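Fri 17 August

Rain again, proper sideways rain, and the gutter over the back door has started doing its waterfall impression. I had grand plans to get the broad beans staked and instead I stood at the kitchen window with a cup of tea until the tea went cold, then made another one. So it's been a bread day. And a soup day. And, if I'm being truthful with my own diary, a lying on the couch reading seed catalogues day.

The bread first. I fed the starter last night and forgot to put the lid back on properly, so there was a crust on top this morning like old paint. Scraped that off, gave it a stir, gave it a talking to, and it was bubbling by nine. I've gone back to the Olia flour after that month of trying the cheap stuff. The cheap stuff was fine for scones but the dough never had any stretch in it, it just tore when I folded it. The first fold today and I could feel the difference straight away - it came up off the bench like a wet jumper and settled back down again in one piece. Lovely!

I've finally written the amounts inside the cupboard door in pencil because I'm sick of looking them up. 478 grams of flour, which is a ridiculous number, I know. It came from the time I ran out with the bag nearly empty and used every last bit, and that was the best loaf I'd made all summer, so now 478 is the number and I won't hear a word against it. 10 grams of salt. Water until it looks right, which I should probably weigh one of these days.

The loaf came out at lunchtime, a bit dark on one side where the oven runs hot, with a good ear on it. I waited twenty minutes before cutting it. I'm meant to wait an hour. The heel with butter and the last of the December apricot jam was the best thing that happened to me all week, and that includes the council finally collecting the hard rubbish.

That was the second last jar of apricot, too. I thought I'd made heaps. I remember standing over that pot in the heat with every window open, sweat running down my back, swearing I'd never do it again, and now I'm scraping round the inside of the jar with a teaspoon and wishing I'd done a double batch. The tree at the side fence needs a hard prune before spring if I want a decent crop this year. It got leaf curl last season and I was too slow with the copper. Must look in the shed and see if there's any left, and if it's gone solid then it's a trip to Bajpai on Monday. I need potting mix from there anyway, and twine, and I'd like another look at those blue glazed pots even though I don't need a blue glazed pot.
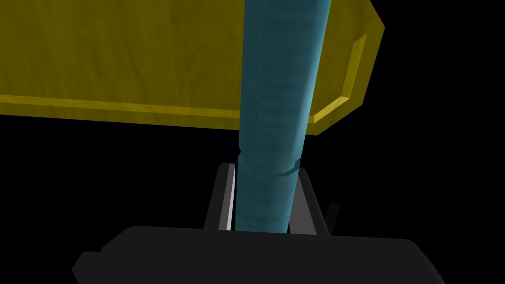 The big yellow board, with its fancy bevelled end.

The soup was pumpkin, because the pumpkins on the verandah won't last forever. I've been going round turning them over every few days and one of them had a soft patch near the stem, so that one was today's. Cut the bad bit out, roasted the rest with a whole head of garlic and a brown onion, skins on, then squeezed everything into the pot with stock. I put a bit too much chilli in. I always do, I forget that the little dried ones from the Misitz plant are twice as hot as the fresh ones. A big spoon of yoghurt sorted it out. There's enough in the fridge for three more dinners and I've frozen a tub for when I can't be bothered.

Then the catalogues. I've got the Hastach one with all the heirloom tomatoes in it and I've put a circle round nearly every page, which is no help at all. I've only got room for six plants if I'm sensible, eight if I give up on cucumbers (and I might, after last year, when they all went bitter on me in the one hot week I was away). I definitely want the black ones again. They split if you look at them sideways, but the taste! And one of the small yellow ones for picking at while I'm watering. The seeds want to go in on the windowsill by the end of the month or I'll be buying seedlings again like last year, and paying through the nose for them.

I also did something I've been putting off and went through the old seed tin. 84 packets. Eighty-four! Some of them so old that the writing has faded to nothing, so I suppose those will have to be a surprise bed. I found lettuce from three houses ago. I found two lots of the same purple carrot, bought a year apart, neither one opened. I've put anything I'm not sure about between damp paper towel on top of the fridge to see what comes up, and chucked the parsnip straight in the bin, parsnip seed being useless after a year no matter how nicely you store it.

The chooks are sulking. They came out at breakfast, had one look at the puddle under the ramp and went back in, and I don't blame them. Only 2 eggs, both from the brown hens by the look of the shells. The white one hasn't laid since she started dropping feathers all over the run, she looks like a burst cushion, poor old thing. I took them some warm mash with the pumpkin seeds stirred through and they cheered up no end. Got soaked doing it. My good boots have a split along the left side, I can feel exactly where, and I'm going to try the glue before I fork out for new ones.

It eased off a bit just before dark and I went out and had a squiz at the veggie patch. The beans are leaning but not snapped. The silverbeet loves this weather, it's up past my knees, and something has been at the kale - slugs, I'd say, going by the holes. I'll go out with the torch later if I can make myself leave the heater. The garlic is looking really good, nice thick necks on it, and I've had to stop myself pulling one up to check.

Still to do tomorrow if it's dry: stake the beans, clear that gutter, find the copper, wash the dog blanket. Toast for breakfast with the new loaf, and I might open the last apricot after all.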